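Rechercher un article Rechercher OK

Apprentissage par démonstration (robotique)

Publié le 2023-12-19 par Vandana Chaudhary

L'apprentissage par démonstration, c'est la famille de méthodes où l'on montre une tâche à un robot au lieu de la lui programmer ligne par ligne. Je simplifie, les puristes me le pardonneront ! On distingue en gros deux façons de montrer.

La première est le guidage manuel, que les articles appellent enseignement kinesthésique. On attrape le bras, moteurs en mode souple, et on lui fait faire le geste pendant que les positions des articulations s'enregistrent. Très intuitif, mais la main du démonstrateur passe devant les caméras, et sur un gros bras on fatigue vite (mes épaules s'en souviennent).

La seconde est la téléopération : manette, casque de réalité virtuelle ou petit bras « maître » dont le grand copie les mouvements. J'ai une préférence pour le bras maître – on sent mieux où l'on va, même sans retour d'effort. Eleri Pugh, avec qui j'ai travaillé en octobre sur le projet Sorumen, ne jure que par la manette, et nous n'avons jamais réussi à nous départager.

Côté quantité, tout dépend de la tâche. Pour poser un cube dans un bol, 500 démonstrations nous ont largement suffi. Pour des gestes plus variés, nous sommes montées à 2000, réparties entre six opérateurs, et là c'est la régularité qui devient pénible.

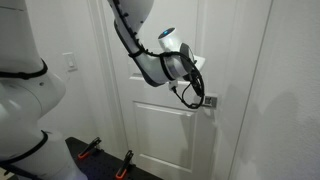 Les câbles, justement, méritent leur paragraphe. Un faisceau qui tire sur le poignet fausse le geste en guidage manuel, et il peut accrocher ce qui se trouve à côté. Je laisse toujours une boucle de mou, puis je fais tourner le poignet à fond dans les deux sens avant la première prise.

Catégories : Robotique | Apprentissage automatique | Téléopération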